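Ticket 2771
Subject: Fabric lining and checkered mat, bay at Bogdan site
Opened: Friday, November 22, 2024
Opened by: Tamara Furtună
Assigned to: Roxana Cârstea, Flesta product support
Status: Open, waiting on parts

Reported issue
The plaid lining has started to slacken along its top hem. It was hung with the Flesta adhesive hook strip on the back and both sides. The back panel is the worst; pressing the strip back on holds for two or three days and then it lets go again. Separate item, same order: the Arar mat with the pastel squares creeps on the marbled surface next to it. I push it back in the morning and by the end of the day it has moved again.

Already tried
Wiped the strip with alcohol and let it dry overnight before pressing it on. No change.
Swapped the back panel with a side panel. The slack stayed at the back, so I don't suspect the fabric.
Cleaned the underside of the mat with dish soap and water. Creep was less for a day, then the same as before. 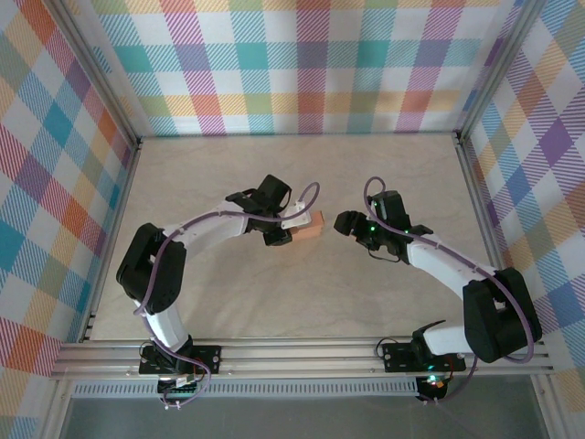
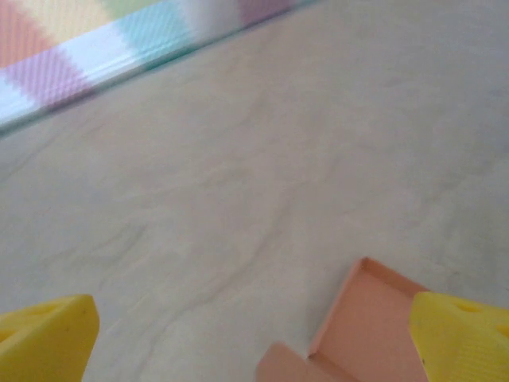
First picture: lining on the back and side walls. Second: mat edge against the marbled surface.

I would like to keep this fabric. The plaid was chosen to go with the mat and we have no spare yardage. If the fix means a different strip, fine. If it means new panels, please tell me before anything ships.

Reply, Roxana Cârstea
Thanks for the detail. Please confirm the following:
Was the fabric washed before hanging? Softener residue will stop the strip from bonding.
Is the strip continuous along the back, or in short pieces?
What is the marbled surface cleaned with? Anything with wax or polish in it should be stopped for now.

Reply, Tamara Furtună
Washed once, with softener. Strip at the back is short pieces, sides are continuous -- I ran out. The surface gets Burnier floor cleaner weekly. The label does say "shine."

Reply, Roxana Cârstea
Then start with these, in order:
1. Take down the back panel only and wash it again, warm, no softener. Air dry.
2. Remove the short pieces and fit one continuous length. I am sending 2 rolls of the sew-on type. Stitch the soft side to the hem and do not rely on the adhesive there.
3. Strip the cleaner off the marbled surface with plain warm water and a cloth, at least under the mat and along its edge. Dry fully before putting the mat back.
Leave the side panels as they are unless they begin to drop. Do not put double-sided tape under the mat; the foam tears when it is lifted.

Update, Tamara Furtună
Step 3 done. Mat is back in place, too early to say. Panel is in the wash. Will restitch when the rolls arrive. Please keep the ticket open until January.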